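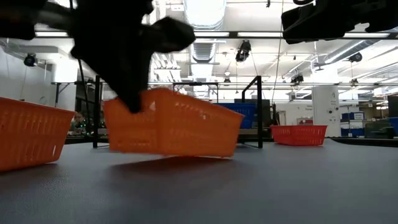

Lavoie kitchenware, returns bench: stovetop kettle inspection
Inspector: Normand Morin
January 6, 2020
Model: Limen whistling kettle, 2 litre, brushed finish

1. Lid seats flat and lifts off without a wrestle
Pass. A bit snug on the left. Customer wrote "impossible", which I would save for childproof caps.

2. Handle rivets tight, no wobble when full
Fail. Moves when you tilt to pour. Do not put back on the shelf, even at the clearance price, even if someone asks nicely.

3. Handle locks upright at 90 degrees
Pass, with a clunk.

4. Whistle sounds at the boil
Pass. The dog next door can confirm.

5. Spout clear, pours without dribbling down the front
Pass on a half fill. Dribbles on a full one, same as every Cenano we sold in July, and those got five-star reviews.

6. Base flat on glass and coil elements
Pass on coil. Rocks slightly on glass. Note it on the tag.

7. Interior free of rust, flaking or loose bits
Brown spots near the seam. Wiped off with vinegar, so mineral scale. Customer's note says rust, in capitals. Send them the descaling sheet again.

8. Spare whistle gasket in the box
Missing. The box did have a gasket for a Garus percolator, a nice thought. Moved to the parts drawer.

9. Care booklet included, both languages
French only. Fine by me, but the rule is both.

10. Warranty card matches stamp on base
Match. Bought 18 months ago, inside the cover period.

Result: failed on item 2. Replace the unit, don't repair. Whoever re-riveted the last one used the wrong size and I had to do this whole sheet twice.

Tag colour: red. We are out of red tags. Used an orange one and wrote RED on it.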